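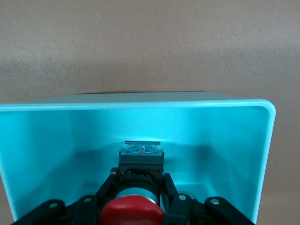 How often should the contact block behind a mushroom-head push button be checked?

Every 4 months in a dusty shop, and once a year anywhere clean.

I settled on that interval after rewiring the stop station on my Piltura bench saw. The contact block is the part that wears. The button itself will outlast the saw. My routine is short: isolate the supply, open the enclosure, look at the terminals, then put a meter across the normally closed pair. A good contact reads under one ohm with the button out and open circuit with it pressed. Mine read 23 ohms, so it went in the bin.

Terminal screws loosen with vibration -- retighten them while the cover is off. I ordered 2 spare blocks from Hoekstra in Findville, part 3221, and one is still in the drawer. The next check is in June. I still need to find a better gland for the cable entry, as the old one has gone hard.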